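Six Soggy Laps and I'd Do It Again

I've been promising you all a June walking report, so let me start with the weather, because there was a lot of it! The forecast said drizzle clearing by mid-morning. I believed it, laced up my old Tredeo shoes (the ones with the heel patch, still going) and was out the door by 7.

For anyone new around the blog, the Budham path is my regular. It's a straight, easy stretch between two big areas of grass, and one length is 300 yards if you start from the Clegg Street end. I walk it up and back, which makes a lap, and my goal for this month is six laps every morning before breakfast. It's not a mountain trail and I love it anyway.

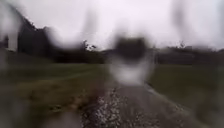

The thing I like most about going out early in gray weather is how quiet it gets. I can hear my own feet. On a sunny morning I'm dodging strollers and saying hello every ten steps, and that's lovely too, but by the third lap of this walk I'd worked out what to do with the leftover rhubarb, written half of a letter to my sister in my head, and remembered where I put the spare key. Walking does that for me every time.

I used to be such a fair-weather walker. Then Phyllis Whiteley, who turned 70 this spring and has more energy than I've ever had, told me she goes out in everything except lightning. So I bought a proper rain jacket, a bright yellow one from the Drusano outlet, and I have to say it has changed my mornings. The hood stays put! The pockets close! My jeans were another story – wet right up to the knee by lap four – so if you have rain pants you like, please tell me about them in the comments.

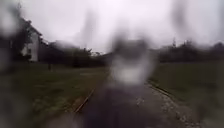
The white house set well back from the path, on a very rainy day.

I've decided that house is my favorite landmark. I use the dark trees next to it to pace myself: easy walking until I'm level with them, then as fast as I can manage to the end. I was puffing pretty hard on the last two laps, but I kept to it, and I got all six done. That's 12 lengths, in case you're keeping a tally on the fridge like I am.

A few of you asked about distance. I'm up to 1000 yards now before I want a breather, and back in the winter I was stopping at every length. I don't track anything fancy, just pencil marks on the calendar and a smiley face if I did the fast bits.

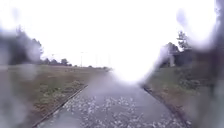

Once I got home it was dry socks, a big bowl of oatmeal with brown sugar, and my shoes stuffed with newspaper by the back door. If you've never tried the newspaper trick, change the paper after an hour and they'll be ready by evening – mine were.

Next week I want to try adding a seventh lap, rain or no rain. Phyllis says she'll come along for it, so I'd better practice my fast bits before then.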